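Site walk, outside areas only. Inspected by Sawsan Haddad, 2019-02-16. Indoor areas are on their own sheet and are not repeated in these comments.

Marks used: **OK** (no action), **M** (monitor, look again next walk), **A** (action needed, see list at end), **N/S** (not seen this time).

# Trinport office grounds — external walkway and road checklist

## 1. Access road, main straight

- [x] **1.1 Slabs level, no lifting at the joints** — OK. Walked the centre joint from the gate end to the large building and back. No rocking slabs. I put the straight edge across the joints where it felt uneven underfoot and nothing was over the limit.
- [x] **1.2 Joint sealant in place** — M. The joints are dark and easy to pick out, which makes this item quick. The diagonal one that runs off towards the lawn is the one to keep an eye on. It meets the middle joint at a shallow angle and I would expect that corner to be the first to go.
- [ ] **1.3 Cracks** — M. There is a dark curved line across the slabs on the lawn side. Last November's sheet calls it a crack and the sheet before that calls it a sealed seam. Beltrán did the surfacing and should be able to tell us which from their drawings. Please use one name for it from now on.
- [x] **1.4 Loose material on the surface** — OK. Very little. Single small bits only, nothing that needed the sweeper calling out.
- [x] **1.5 Kerb, hedge side** — OK. Raised kerb sound along its length. A few dark marks on the edge at the near end, cosmetic as far as I can tell. Not scored.
- [x] **1.6 Kerb, lawn side** — OK. Low and dark, so easy to miss in poor light. It was painted once, according to the old file, and I can find no note of when that stopped.
- [x] **1.7 Hedge clear of the road and footway** — OK. Flat on top and tidy. The footway behind the kerb can be walked without stepping into the road. 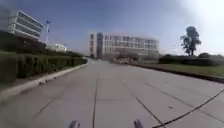

## 2. Lawn edge

- [x] **2.1 Turf level with kerb** — OK. No drop on the far side that would turn an ankle.
- [x] **2.2 Wheel ruts** — OK. None. The delivery drivers were spoken to after the last walk and it seems to have worked.
- [ ] **2.3 Inspection covers seated and marked** — N/S. I did not have the lifting keys with me. Drokuvlow hold the spare set. Carried forward.

## 3. Steps by the banded building

- [x] **3.1 Treads sound** — M. These are low, broad concrete steps and they run a long way back. I walked each tier at both ends and through the middle. No loose treads. The lowest ones get the most wear from people cutting across at an angle to reach the road, and that is where I would look first next time.
- [x] **3.2 Step height consistent** — OK. Measured at 4 points. All within tolerance.
- [ ] **3.3 Edges visible** — A. The treads are all much the same pale grey. In strong sun the edges are hard to read, particularly coming down. I watched several people slow down and feel for the next step. A contrast strip was recommended on the last sheet and has not been ordered. Recommending it again, for the nosings on the lowest tiers at least.
- [x] **3.4 Clear of leaves, moss and litter** — OK. The low planting at the far edge is not spreading over the treads.
- [ ] **3.5 Alternative step-free route signed** — A. There is a route round by the road but a visitor would have to know about it. Needs a sign at the foot of the steps, where the choice is made.

## 4. Parking and sight lines

- [x] **4.1 Vehicles parked within the marked area** — OK. Nothing left across the end of the steps.
- [ ] **4.2 Drivers can see people leaving the steps** — M. Anyone walking between parked vehicles comes out onto the road with little warning. Low sun makes it worse. I stood at the driver's position at the end of the straight for a few minutes and the glare was enough that I had to shade my eyes to make out the end of the big office block.
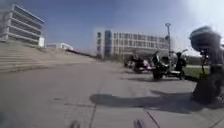
I would still hold off on a mirror. The last one at our other site misted up and people trusted it when they should have looked. Moving the nearest parking spaces back by one bay would do more and costs a tin of paint. The bay belongs to Mamiteck under the lease, so they will have to be asked.

- [x] **4.3 Speed** — OK. Everyone I saw was going slowly. Not measured.

## 5. Lighting

- [x] **5.1 Columns upright, doors shut and locked** — OK. Checked by hand.
- [ ] **5.2 Lamps working** — N/S. Daylight walk. The evening check should be done by whoever locks up, and written on this sheet, not on a separate note.

## Actions

| Ref | What | Who | Limit |
|---|---|---|---|
| 1.3 | Confirm crack or seam | Beltrán | 9 weeks |
| 2.3 | Borrow keys, check covers | S. Haddad | 2 weeks |
| 3.3 | Price contrast strip, roughly 400 metres | S. Haddad | 4 weeks |
| 3.5 | Step-free route sign | Trinport office | 4 weeks |
| 4.2 | Ask about moving bays back | Trinport office | 9 weeks |

The length for 3.3 is paced out, so get it measured properly before anyone places an order. Completed sheet goes in the blue folder with the November one.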